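4.2 Comparing the two hands on awkward household objects

With the plain cubes and cylinders out of the way, we turned to the part of the study we had been looking forward to most, which was seeing how the Toleck three-fingered hand and the Bogale parallel gripper would cope with things that people really keep at home. Both were fitted to the same arm in our Kukport laboratory and driven by the same controller, so that any difference in the results could fairly be put down to the hand. We made 348 attempts in all, with the closing force capped at 30 N, and we let each hand have a fresh try after every slip.

The small drum deserves a few words of its own, as it gave us a good deal of trouble and (we must admit) a good deal of pleasure too. Its barrel shape means that the widest part sits below the rim, and a hand coming straight down has to open further than one might first expect.
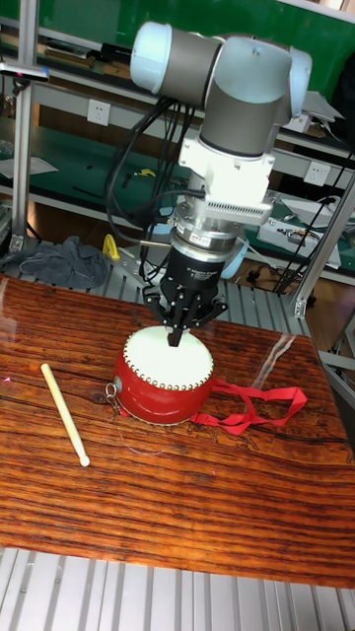

Figure 4. Three-fingered gripper at the top of the drum, with the drumstick lying to the left.

The ribbon strap was left attached throughout, as we felt that tidying it away would make the task kinder than life usually is. With the Bogale gripper, the approach angle mattered a great deal, and a small error in the turn of the wrist was often enough to spoil the hold. The Toleck hand was more forgiving here - its fingers could settle around the curve by themselves - though it was slower to close, taking 400 ms longer than its rival on each attempt. Readers who know the earlier Zedcombe trials will recognise this trade between patience and speed, and we return to it in Section 5.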